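3.2 How people talk about the small repairs

I started this part of the study with a fairly firm idea of what I'd hear. I'd grown up in Brollstead, my aunt ran a stall on the covered market there, and I thought I knew which things people mended and which they threw out. So when the first dozen or so diaries came back full of kettles, zips and bicycle lamps, I felt rather pleased with myself. Then I got to the glue.

People in Brollstead write about glue a lot. They write about it more than they write about thread or screws, and they have strong views (one woman gave it two pages, with a drawing). We had 333 diaries in the end, kept over June by households in the town and in Saswood, which is up the valley and a good deal smaller. Between them they recorded 912 repairs, and I read every entry myself, mostly at the kitchen table after six in the evening. Liya Admasu read them all too, separately, and we then sat down and argued over the ones we'd sorted differently.

What we argued over most was whether something counted as a repair at all. Take a loose chair leg with a folded beer mat under it. I said yes, Liya said no, and the man who wrote the entry had called it "seeing to the chair", which didn't help either of us! We settled on a plain rule: if the diary keeper thought it was worth writing down as mending, it went in. You can see the trouble with that, and I come back to it in section 5, but it did let us keep people's own words, and the words were what I was after.
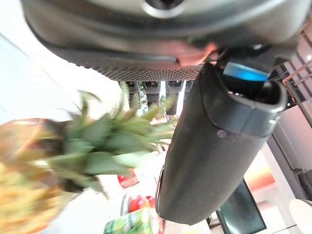
Figure 2. Dark grey casing with a long rounded finger, a bright blue part set into its upper end and a small reddish-orange pad on the lower edge of the casing.

The words fall into two loose heaps. The first is the language of doctoring: things are poorly, they get seen to, they're on the mend, and now and then they don't pull through. The second is closer to bargaining. A toaster "owes me another winter". A coat has "had its money's worth out of me". I'd expected the older writers to do the doctoring and the younger ones to do the bargaining, and there's no sign of that in the diaries. The split runs much more by room. Kitchen things get bargained with. Anything kept in a shed or a hallway gets doctored, and clothes can go either way, depending a bit on who gave them to you.

Saswood differs on one point. The nearest shop selling parts is in Grirkell, a bus ride off, and Saswood diaries are full of waiting: things set aside on a shelf, in a drawer, under the stairs, until somebody is going over anyway. I hadn't left any space for waiting on the diary sheet, so people wrote it in the margins, sometimes sideways. Liya typed all of those margin notes up as separate entries, and they make up the smaller set I use in the next section.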